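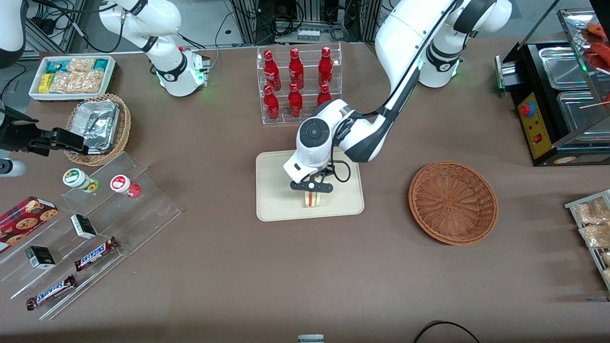 Questions we get from site managers before the September budget round. Last updated July 4, 2026.

## What does the standard counter package include?

Two arms with two-fingered grippers, the controller, cabling, mounting hardware and one spare set of finger pads. The table, trays, baskets and display risers are not part of it. Most sites already own something usable – send Kohei Tsuji the dimensions before you buy new.

## Can I order one arm now and add the second later?

Yes, but budget for both mounts up front. Refitting a table after opening means closing the counter, and Wetow bills the second visit at the full rate.

## How long is delivery?

Plan on 9 weeks from a signed order. Jotemmont took longer because the purchase order went out without a cost center, and it sat until that was fixed.

## What do sites forget to budget for?

Finger pads, mostly. They wear faster on foil and cardboard than on bread or wrapped snacks. Put $400 per site per year on the consumables line. Electrical work is the other one. If your counter has a food warmer, it should not share a circuit with the controller, and a new outlet comes out of your facilities budget.

## Does the price change with what we sell?

The hardware price doesn't. Setup time does. Bottles, bars and small boxes are quick to set up. Unwrapped food such as sandwiches takes longer, and any item you add after handover is charged as a change. Send the full menu with your request, including seasonal items.

## Should we lease or buy?

Shehu leases and Virkholm bought. Leasing includes service calls but not consumables. If you expect to move the counter within two years, ask for the lease quote first.

## Who signs off?

Your site manager, then Zamfira Hodoroagă in purchasing. She needs the quote, a floor plan with outlets marked, and the menu list. Requests missing any of these go back to the site.

## Can we see one running before we commit?

Yes. Write to Kohei and bring your own trays if you can.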